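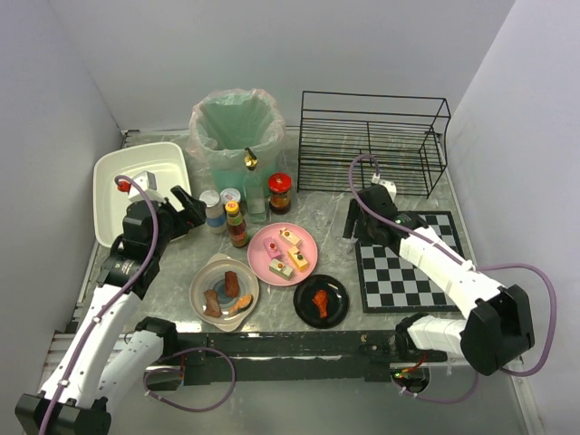 Puspita Tambunan wrote in after last session to ask whether a short break is worth anything if people spend it answering messages. Good question, and we didn't get to it. Starting there.

Week 6 notes: breaks, recovery, and why staff skip them

Short answer to Puspita — a bit, but less. Two things get mixed up in the word "break":
stopping the task (hands off the work)
detaching from it (head off the work)
Messages give you the first one, sort of. Second one no.

Terms you need for the quiz-free part of the portfolio:
Micro-break. A few minutes, unplanned, taken by the worker when they feel like it.
Scheduled break. On the rota, often paid, often skipped.
Detachment. Not thinking about work while away from it. Self-reported nearly always, so be careful with it.
Recovery. What we hope the break does. Measured by mood, fatigue, errors, sometimes sick days.

Case for this week: Tatham, parcel returns site outside Jildale. 634 staff, two shifts. Management wanted a wellness benefit and had money for one. First idea was fruit bowls and a meditation app. Staff survey went out in June, 300 came back. Top complaint was the walk to the break room, which ate up most of a ten minute break. App came nowhere.

What they did: put chairs and water at three points on the floor, moved the afternoon break from 4 pm to 3 pm, told supervisors to take theirs first and be seen taking it. App was dropped.

What happened: skipped breaks logged per quarter went from 2,102 to around 1,000. Fatigue scores a little better on day shift. Night shift flat. Turnover no change, too early to say.

Problems with the case, pick at least two for your write up:
under half the staff answered, who didn't?
three changes at once so can't split the effects
skipped breaks logged by supervisors, who were told to look good on breaks
no comparison site
night shift had a different manager half way thru

Saragih model (slide 9, the one with the arrows). Demand goes up, need for recovery goes up, but chance of taking a break goes down. So the busiest people rest least. Learn the loop, you can draw it any way you like. Stedis checklist is the practical version, handed out last week, spare copies in the tray by my door.

Common mistake in last year's papers: "wellness program" used for everything. Say what the program is. A gym discount and a later start time are diffrent things and work, if they work, for different reasons.

Also — cost. Most of you leave it out. A chair is cheap, a second person covering the line for ten minutes isn't. Put a line in for cover.

For next time: read the Tatham survey questions (not the results), find one that leads the respondent, rewrite it. Half a page. Bring it printed, we'll swap in pairs.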